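Section 3 - Closing the practice incision

Read Section 2 (Mounting the tissue) before you start. The steps below cover interrupted stitches on the Pedden soft tissue block or on butcher's tissue prepared the same way. Anyone using the Fotby bench course should follow the same steps, but record their times on the Fotby sheet.

3.1 Before the first stitch

1. Check that the tissue is moist over its whole surface. Dab off any pooled liquid with gauze.
2. Set the light so the incision is evenly lit. Dark margins at the sides are acceptable. Glare across the incision is not.
3. Cut the suture to length and check the needle for bends. Throw out any needle that has lost its curve.
4. Mark the entry points with the Tosh skin marker, keeping the same distance from the edge on both sides.

Note: Pedden blocks bought before July have a firmer top layer. Allow a little more force on the first bite and use a fresh needle.

3.2 Placing and tying

5. Hold the needle a little back from its midpoint, toward the thread end.
6. Enter the tissue at a right angle and turn through the curve of the needle. Do not push it straight.
7. Bring the needle out on the far side, level with the entry point. If it comes up off the mark, back it out and take the bite again.
8. Draw the suture through until a short tail is left.
9. Tie the first throw flat. The edges should meet without bunching.
10. Add the remaining throws in alternating directions, then clear the needle from the tied stitches before you take hold of the suture again.

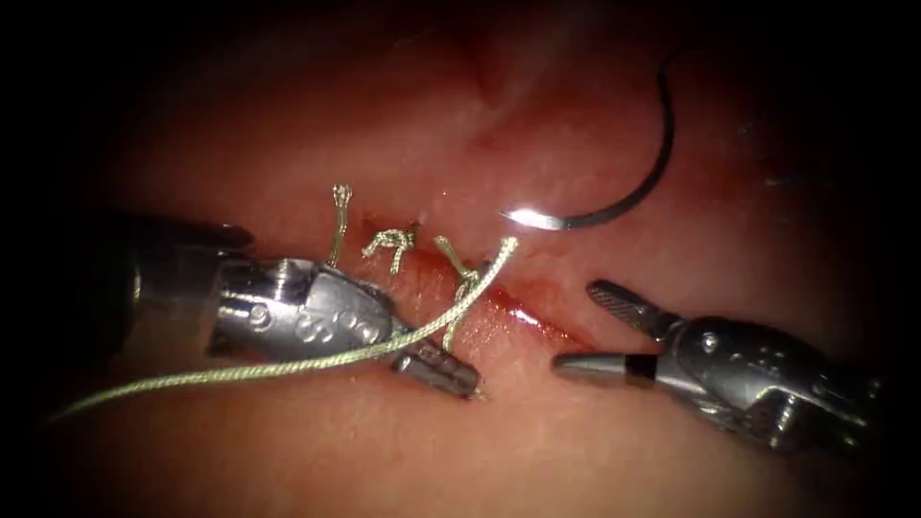

A note sent in by a reader of the earlier edition: I kept pulling the first throw too tight and the edges rolled under every time. Leaving it slightly slack and snugging it down with the second throw fixed the problem, and the colour of the block stopped going pale along the line.

We have kept step 9 as it stands, but slightly slack is a fair way to learn it. Pale tissue beside a stitch means too much tension. Cut the stitch out and replace it.

CAUTION: Never grip the needle by its point. It dulls the point and may leave a burr that tears the next bite.

3.3 Checking the surface

11. Look along the closed incision from a low angle. Ridges running away from a stitch show that it is pulling.
12. Look at the surrounding surface as well, up close. Small pores and specks are normal. Tears and crush marks are not - note where they are on the Skident record card.
13. If glare hides the texture, move the light before you judge the surface.
14. Re-wet the tissue after 30 minutes of work, or sooner if it feels tacky.
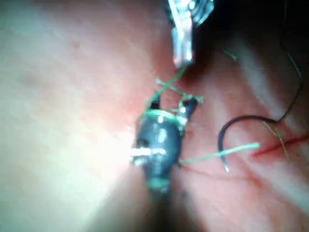
Fig. 3-2. Tissue surface at close range, with folds to the right and glare to the left.

3.4 Putting away

15. Account for every needle and place each one in the sharps container.
16. Wrap the block in damp cloth and return it to its tray. Discard butcher's tissue the same day.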